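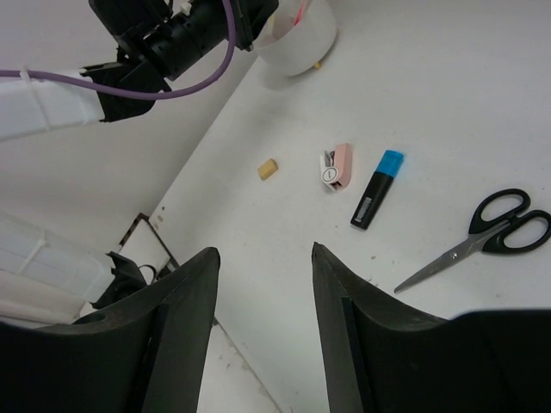 Miltow moves mailboxes off an old server before it dies of old age. Tidy it isn't: folders land scattered like the small office items on that white tabletop, and you sort them later.

- Max 400 folders per account
- Port 213 is ignored, whatever Wieser's manual claims
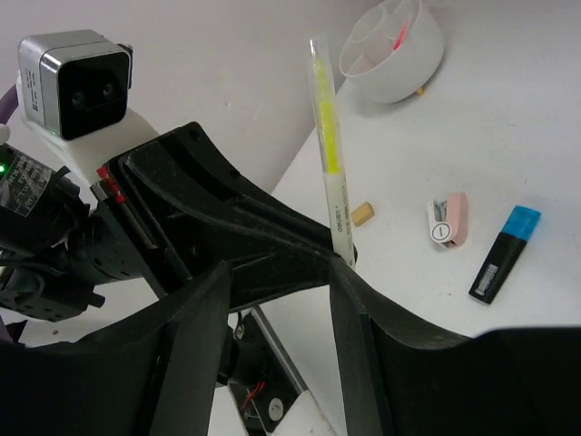

*Highlighter, neon yellow.*

Aliases copy over in 2 passes. The first one usually sulks. 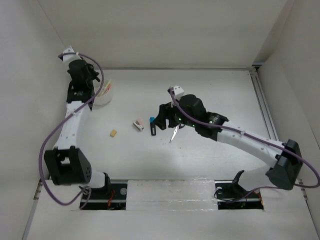 If the second sulks too, wait 5 minutes and email Hanne Rantala.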